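4. Greasing the mast on your Tanner pallet stacker

I do mine every 13 weeks, and it's a pretty easy job!

1. Park on level ground, forks right down, key out.
2. Wipe the old grease off both channels with a rag.
3. Brush a thin coat of Drumus grease up each one.

Caution: keep your fingers well clear of the chains.

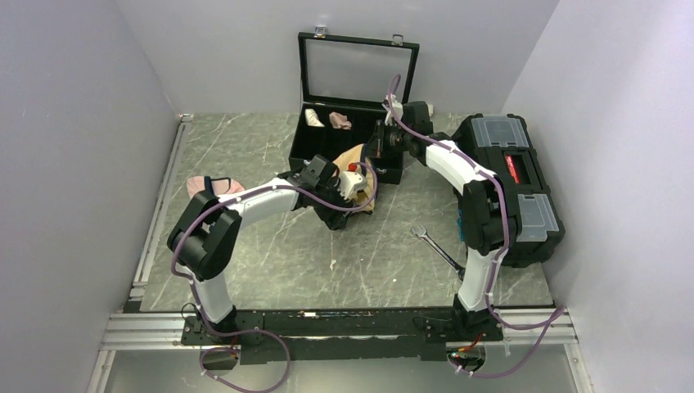 4. Key back in, then run the forks up and down 5 times (slowly, please) and wipe off any extra.

Note: I've tried Flilla spray too, but it drips everywhere.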